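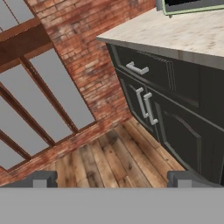
3.2 Innenraumtemperatur und Hitzebelastung

Ausgewertet wurden 84 Wohnungen im Untersuchungsgebiet Makowska mit insgesamt 526 gültigen Messnächten. Die Logger zeichneten Lufttemperatur und relative Feuchte im Abstand von acht Minuten auf; Lücken von mehr als drei Intervallen führten zum Ausschluss der betreffenden Nacht. Als Hitzenacht gilt eine Nacht, in der das Innenraumminimum den in Abschnitt 2.4 definierten Schwellenwert nicht unterschreitet.

Abb. 3: Simulierte Küchenecke mit Ziegelwand und mehrteiligem Fenster.

Dachgeschosswohnungen kühlten nachts langsamer ab als Erdgeschosswohnungen. Der Effekt blieb nach Kontrolle der Fensterorientierung bestehen (vgl. Szulc, Anhang B).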